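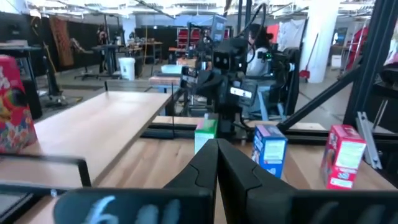
Small cardboard boxes on a pale wooden table

Skillow Breakfast Post: your questions

We're a little mail order shop for cereals and other dry goods from overseas, and we do love hearing from you, but the same few questions come up most weeks, so we've gathered them up. Do have a look before you write (and if you write anyway, we shan't mind a bit!).

How soon will my order arrive?
We pack every morning except Sunday, and most parcels are with you in two or three days. The Scottish islands can take a week, especially when the ferries are being awkward.

Can I mix sizes in one parcel?
Of course you can. Plenty of people like a big family box and then a handful of small ones to try, and our Dinon carton takes both. The only limit is weight: a single-portion order needs to stay under 800 g, packing included, or it goes at the next postage rate up.
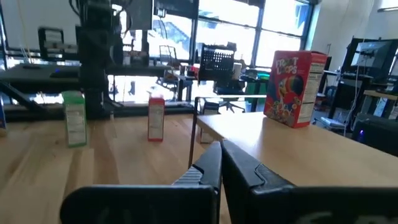 Two small cartons, one green and white, one red and white

My box came with a dented corner. Will you replace it?
If the inner bag has split, yes, straight away, and you needn't send anything back. A dented corner on its own we're afraid we can't replace, though if it was meant as a present do tell us and we'll see what's on the shelf.

How should I keep cereal once it's open?
Fold the bag down tightly, peg it, and keep it in a cupboard well away from the kettle and the cooker. Our Sasteck tubs do a lovely job too, but a clothes peg is cheaper.

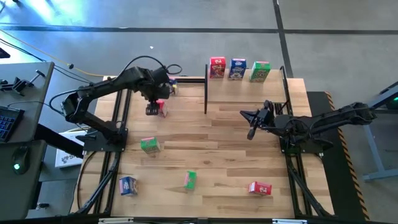

Small boxes in bright colours, some upright, some lying down

Where can I find the allergy information?
Please read the box itself each time, even with an old favourite, as recipes do change. If you'd like to know before ordering, send us a note and we'll read the panel out to you word for word.

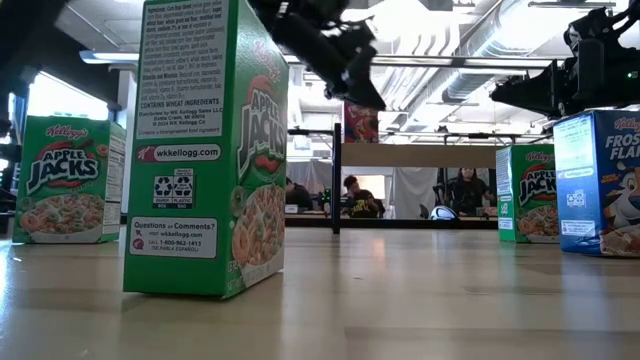
Apple Jacks side panel: "CONTAINS WHEAT INGREDIENTS" in bold under the list

Do you post abroad?
Not at present, sorry. We tried it in June and the customs forms rather got the better of us.

Page last updated Thursday, August 7, 2025.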